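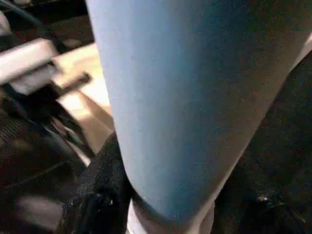
Fitting shelves into a crooked alcove

If you live in an older house you'll know that the alcoves either side of a chimney breast are hardly ever square, and I do think it's a shame so many people give up on them. Ours in the front room measured 797 mm at the skirting and looked perfectly innocent until I tried a shelf at eye level and it wouldn't go in!

So measure every shelf separately, at the back and at the front, and write both figures on the wall in pencil where that shelf will sit. Then cut a piece of stiff card to the shape (an old cereal box is lovely for this, taped to another if you need the width) and trim it until it slides in without bending. Trace round it onto your board and take five millimetres off the length, as the plaster will have bumps you haven't met yet.
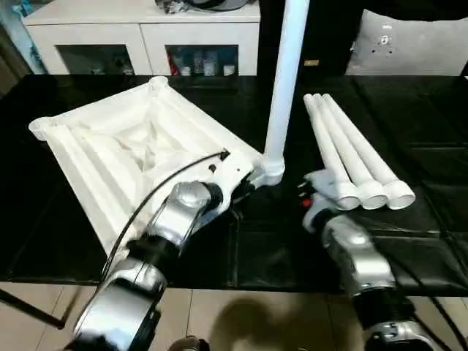

White tubes and a wrinkled fabric centre on a glossy black tabletop.

Use a spirit level for the battens and pay no attention to the ceiling or the picture rail, however much your eye wants to follow them. Lime plaster crumbles if you rush it, so start with a small masonry bit and go up a size. Anything over 140 cm wide wants a batten along the back as well, and I'd put one there on shorter shelves too if they're for books.

Leave the caulking until the paint on the shelves is properly hard. I did ours in January with the heating on and had to do the left side again by Easter.

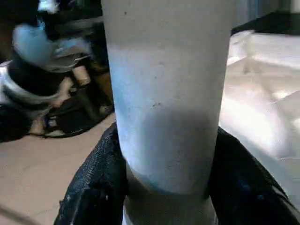
Hélène MacLeod wrote in to say that she scribes hers with a pencil taped to a washer, running it down the wall with the board held in place, and finds it quicker than card for the side edges. She still uses card for the back corners, where the washer won't reach.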